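Progress note, 10/23/19
To: Eusebio Pacheco, Villca
Re: Flultenico tidying work – can it do chores yet

Short version: some of them. Slowly.

Since the July note we've logged 3,187 pick attempts, mixed household bits, bin to bin. Single items standing on their own are mostly fine now. Soft things still bad. Laundry we have stopped altogether, 243 tries at a tea towel and the folds were not something you'd put in a drawer. Will explain when we speak.

Shop-floor side: Hindell want shelf returns sorted by spring. I told them not yet. Their baskets come back with everything jammed in together and the planner still picks the wrong thing to go for first. Zarker's new grasp software helps a bit, licence runs out in 8 weeks so we need a decison from you on that.

Main trouble is clutter. Items touching, items leaning on each other, anything up against a wall or in a corner.
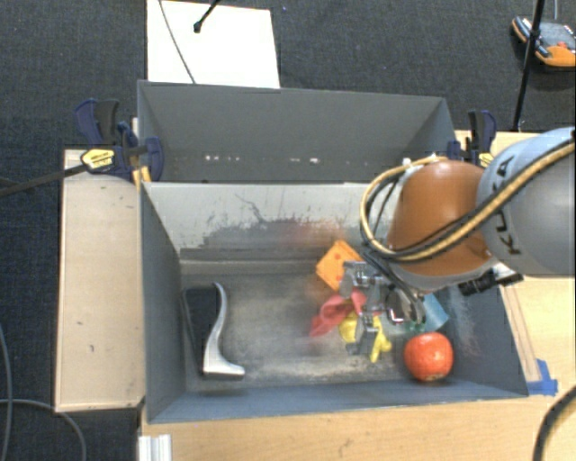
Next block is 307 runs on piles only, no easy singles, then we redo the success table so you can compare it with July properly. Cups and fruit first, odd shapes after.

Spend is on track apart from fingers – we are getting thruogh them. Invoice to follow.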